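Reference > Customs and Society > Death and Mourning > Death notice

Death notice

A death notice is a short announcement, usually paid for by the family, that a person has died. It is printed in a newspaper, posted on a funeral home's website, or displayed in a public place such as a church porch or town hall. It is distinct from an obituary in the strict sense, which is an article about the life of the deceased written and edited by a publication's own staff. In everyday American speech the two terms are often used for the same thing.

Content

Most notices open with the full name of the deceased, followed by the age, the place of residence, and the date of death. A maiden name or nickname may be given in parentheses. Surviving relatives are then listed by degree of kinship, normally beginning with the spouse and continuing through children, grandchildren, and siblings. Relatives who died earlier may be named in a separate sentence introduced by the words "preceded in death by" or "predeceased by."

The closing lines give the time and place of the visitation, the service, and the burial. Requests about flowers or charitable gifts come last. Notices placed before arrangements are complete commonly state that services will be announced at a later time, and a second notice may follow.

Form and pricing

Newspapers have traditionally charged for death notices by the line or by the column inch, and this practice has shaped their wording. Verbs and articles are dropped, kinship terms are run together, and the names of sons-in-law and daughters-in-law are placed in parentheses after the names of their spouses. The Nitville edition of the Usosero, a regional daily, allowed three lines without charge for residents of the county and billed each further line at the standard classified rate. Its style sheet for funeral directors set an upper limit of 74 words for notices without a portrait.

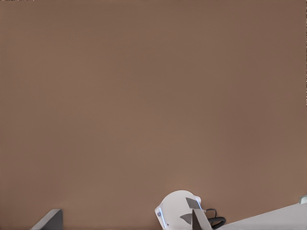

Online publication has loosened these limits. Notices on funeral home websites are often several paragraphs long and may describe the person's work, military service, hobbies, and religious life. Many include a guest book in which visitors can leave messages of sympathy. The printed version, where one is still ordered, may then be reduced to the name, the dates, and the web address.

Submission and verification

Notices are generally submitted by the funeral home on behalf of the family. Newspapers that accept text directly from relatives usually ask for the name of the funeral home or a copy of the death certificate, as false notices have at times been placed as pranks or for fraud. Corrections to the spelling of names are commonly printed without charge when the error was made by the publication.

Use in genealogy

Death notices are an important source for family history. They may record married names, places of residence, and family ties that do not appear in civil records. Their evidence must be used with care. Ages may be misstated, estranged relatives may be left out, and stepchildren are not always identified as such.

Several libraries maintain indexes of local notices. The Zeleke Collection at the Lurnoncombe public library contains 178 bound volumes of clippings arranged by surname, with cross-references for maiden names. Entries copied from the collection should be cited by volume and page, as the original newspaper title was not always noted on the clipping.

See also: Card of thanks; Funeral director; In memoriam notice; Obituary

This site uses cookies to remember your reading preferences. Accept | Manage settings

Contact the editors | Copyright and terms of use | Back to top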